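Bench notebook, grooming kit packing

December 5, 2023

Picking this up again after the long gap. I last wrote a proper entry in July, when we were still doing the cup and saucer task, and Rüdiger has been leaving me increasingly pointed comments in the margin of the shared log, so this one is going to be longer than it needs to be. Sorry in advance to Anahera, who reads these on the train.

The task at the moment is the barber kit. Zippered black case, lies open on the table, and the tools go into it: comb, scissors, eventually the rest. Two arms, one person driving both, every run saved as one example. We called the set Marnum because Zirkmont was already taken by the towel set and I was tired of naming things after numbers.

The scissors are what everybody wants to talk about so I'll start there. Shiny metal, loops at one end, and in the bright light we have over that table the loops catch a lot of glare in the wrist view. I thought this would be a disaster for the labels. Having gone back through a pile of it this morning I'm less worried, you can still tell where the loops are, and the thing I keep tripping on is how the other arm holds them. The tips pinch together right on the metal and the loops stick up over the top, and from the near wrist you get a really nice look at it.
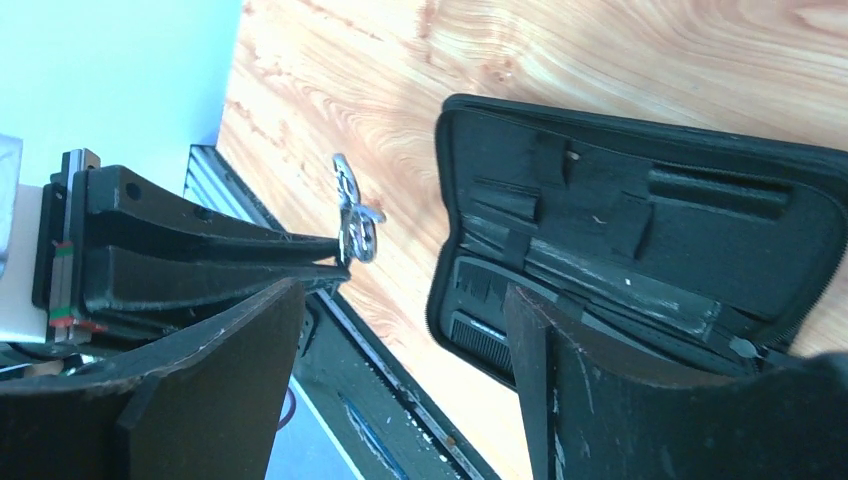
7 min read

OK so, numbers. The set stands at 1306 saved runs as of lunchtime. Of those, 800 are the older ones from before we changed the start positions, and I'm now pretty sure we should train with and without them and look at both. Rüdiger thinks they should just go. His argument is that in the old runs the case always started in nearly the same spot, so the policy can get away with memorizing where the pockets are, and then you turn the case a little and it pokes the comb at bare table. My argument is that 800 runs is a lot of afternoons of my life! We've agreed to let the test decide, and I've written that here so he can't say I didn't.

New start rules, since I keep being asked. Case open, any angle, anywhere both arms can reach without stretching. Comb either on the table or already in the case. Scissors start wherever, but handles must be free of the case lining. Driver looks away while the other person lays things out. That last one was Anahera's idea and it has done more for the variety than anything I came up with, because when the driver does their own layout they set it up so it's easy (I do it too, I caught myself at it twice).

We also agreed on what counts as a keeper. If the driver fumbles and recovers, keep it. If the driver fumbles and a human hand comes in to fix it, throw it out. If the tool ends up in the case but lying across a strap and not under it, keep it but mark it "loose". I had been throwing the loose ones away, which was silly, they're perfectly good right up to the last few seconds and we can trim them.

Elastic loops: these are hard. There's a row of narrow ones and a longer strap, and to get anything under them you have to lift the elastic with one finger while sliding the tool in with the other hand. As a person you do this without thinking. Driving two grippers with no feeling in them at all, you think about it a great deal. I did 40 tries at the narrow loops before the holiday week and my keep rate was so bad I'm not writing it down. The long strap is far kinder. For the next block I'd like us to do only the long strap and the lower compartment, get a policy that can do that, and then come back to the loops when we're feeling brave.

Stuff about the fingers. The black coating is wearing off. One finger has a brownish rubbed patch now and others are scratched along the top edges, and since the fingers are in every single picture the wrist cameras take, I wondered whether the model might care. Rüdiger says no, it's going to see a thousand versions of that patch and ignore it. Probably right. But if we swap in fresh fingers halfway through the set, then it's a real change, and I'd want a note of which run it happened at. So: please do not swap fingers without writing it in here. Looking at you, Aston night shift.

Same thought about the tabletop. I like the loud wood grain for this, it gives the cameras plenty to hold on to, and the little white specks all over it are staying as well. I got asked if I wanted it wiped down and sanded before the next block and I said please don't touch it. What I'd really like is a second, boring surface so we can do a share of the runs on that. Mühlbauer has a plain gray sheet we could borrow, I'll write to them.

The dark-on-dark problem is a bigger deal. Black fingers, black case, black lining, black comb. In the depth of the case I sometimes can't tell from the wrist view alone where the comb stops and the fabric begins, and I know what I'm looking for. The zipper is the best landmark we have, that toothed edge reads clearly even when the rest is mush, and the glossy strap picks up the light nicely too. When I drive I line up on the zipper first and then feel my way in from there, and I think the newer drivers should be told to do the same. It'd make the approaches more alike, which I know isn't always what we want, but right now the approaches are all over the place and half of them hit the rim.

One thing I tried after lunch: slowing the arm down over the last stretch before the rim. I'd been driving at one speed the whole way. With the slowdown I kept 15 in a row, long strap only, and that's my best streak on this kit by a mile. It does make each run longer, and Anahera will point out that long runs full of nearly nothing happening are bad for training because the model learns to hover. She's right, we saw exactly that with the towels, it would hang over the corner forever like it was waiting for permission. So slow, yes, but don't stop. If you need to stop and think, stop before you start recording.

I also went through the case-only approaches with the other camera feed switched off, to see how far I'd get on one wrist view. Further than expected. With the fingers open and the wood showing between them you have a decent sense of where you are, and the zipper side of the case gives you the direction. Where it falls apart is height. I came in too high nearly every time, and closed on air. 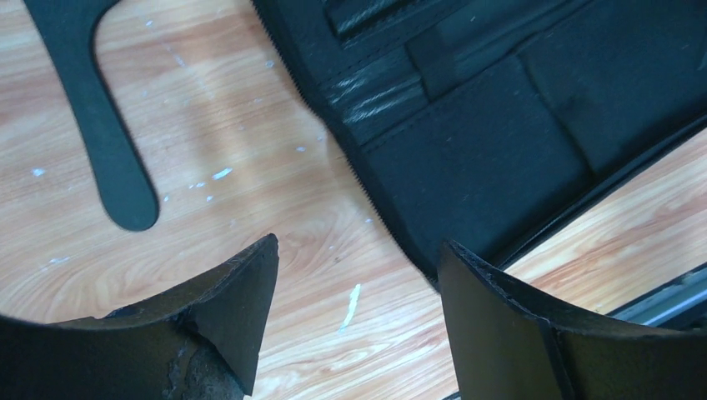

To do before the next block

Split the list into old starts and new starts so we can train both ways. Me, tomorrow.

Write the "loose" mark into the recording screen so we stop typing it by hand and spelling it four different ways. Rüdiger said he'd do it if I stopped bringing it up.

Ask about the gray sheet.

Turn the overhead light down one notch and do a handful of runs to see if the scissor loops come out any better. Don't mix these in with the main set until we've looked at them! Give them their own folder.

Decide whether a run that starts with the comb already in the case should count toward the comb total. I say no. Anahera says it's still useful for teaching the arm to leave things alone, and I see that, but then it needs its own name.

New driver notes: zipper first, slow at the rim, no stopping, somebody else lays out the table. I'll type it up on one page and tape it next to the pedals.

Also the left pedal squeaks again.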